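Sorting switches, finally

Wednesday, June 25, 2025

Quick one because I have to be out the door by six. The switch drawer is done. Well, mostly done.

If you read the December post you know how this started. Sunita Bajpai was clearing out the old Stuklow workshop and asked did I want "a few" push buttons. I said yes. It was three crates. Pilot buttons, key switches, contact blocks with no heads, heads with no blocks, collars, all of it thrown in together with cable ties and a lot of grit. Sunita's guess was 2,000 pieces. I have not checked and I'm not going to.

So six months of walking round the crates. Then Meinir wanted a green one for her kiln panel and I spent an entire evening looking for it, and that was that. Sorting time.

How I'm doing it

Small batches. One handful in a tray, everything else stays in the crate with the lid ON. First time I tipped out a whole crate and lost the will to live by lunch.

Complete switches go first, cap and collar and block all together. Then heads. Then loose blocks. Anything cracked goes in the bin, no mercy, I do not need a cracked one "for parts".

Blocks get a wipe and then the meter, both positions. If it's flaky twice it goes. I had a nice old Prevo one I really wanted to keep and it failed three times so, bye.

Trays not bowls. Bowls were a mistake, round things roll to the middle and you end up digging. A flat tray with a bit of a rim is perfect and you can see whats in it.

Also clear the table before you start. I mean properly. Mail, mugs, the lot. I like a big gap between the stuff I'm sorting and the stuff I've finished with, otherwise they creep toward each other and then you're sorting it all again.

Yellow and green caps at the top of the blue tray, gray one with the metal head down at the bottom, metal tray over on the right.

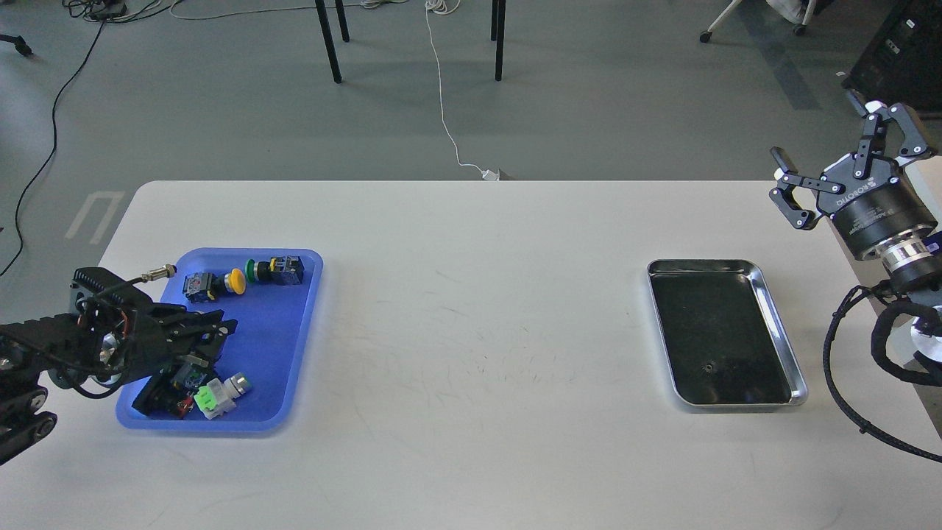
What's left

The third crate. Haven't opened it. Corina says she'll take any spare green caps so those are going in a jar with her name on it.

Labels for the drawers, I keep writing them and then teh categories change.

60 little zip bags, on order. Should of bought the bigger pack.

Meinir, yours is on the shelf by the door, come and get it. Got to run.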